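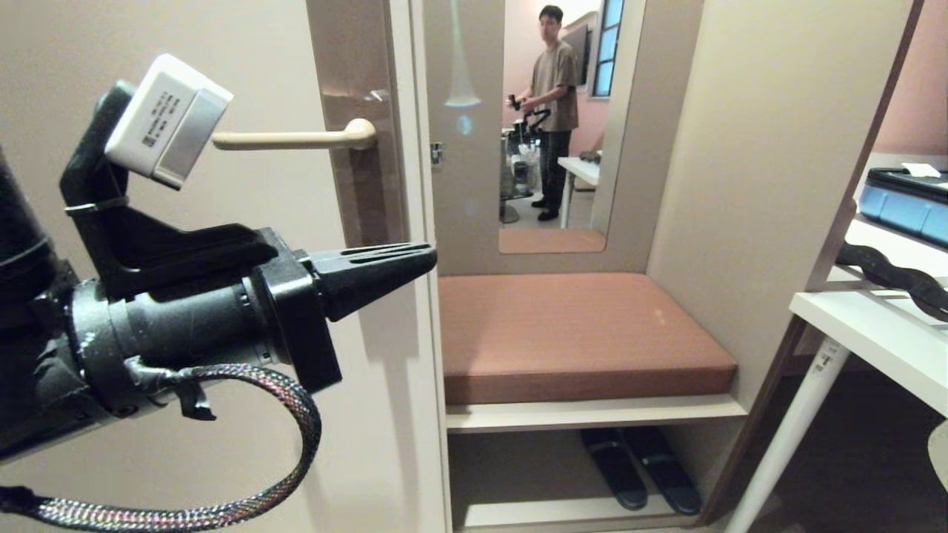
Endoler opens show apartment with built-in entry benches

FERKISLEY — The housing firm Endoler opened a furnished show apartment at its Maihi building on Wednesday, and the part most visitors wanted to talk about was the place where you take off your shoes.

Every apartment in the building will have a small entry alcove with a built-in bench, a seat cushion and an open shelf underneath for slippers or shoes. A tall mirror hangs on the back wall of the alcove. The show apartment is finished mostly in beige, and the cushion on the bench is a terracotta pink. Buyers will be able to choose another color for the cushion at no extra cost.

Endoler said it changed the plans last winter after hearing from people who live in its older buildings. Many of them complained that the entry was too narrow for a shoe cabinet and a chair, so shoes ended up in the hall outside, where they are against the house rules. The first version of the alcove had a closed cabinet under the seat. It was dropped when people who tried it left their shoes in front of the doors.

The bench is fixed to the wall and can't be moved. That was the main worry for some visitors on opening day, who asked where a stroller or a walker would go. The company said there is a shared storage room on the ground floor and that buyers can ask for the alcove without a bench, as long as they do so before work starts on their floor.

The interior doors have lever handles throughout. Round knobs were used in the firm's last project in Ferkisley, and residents with sore hands had asked for something easier to open.

The building will have 20 apartments on four floors. Of these, 11 have been reserved. Cushions, with washable covers, are being made by Pemo, a local upholstery shop, which will also sell spare covers directly to residents.

The show apartment is open on weekday afternoons until the end of January — no appointment needed. Visitors are asked to use the side entrance while the front steps are being finished.

469 shares
2 comments

mapleside
Went at lunch. Bench is nice to sit on but I have four kids and that shelf won't hold our shoes for one day. Would like to see a second shelf.

K. from the 3rd floor
We are in one of the older buildings. Any chance they will put these in for us too? I'd pay for it.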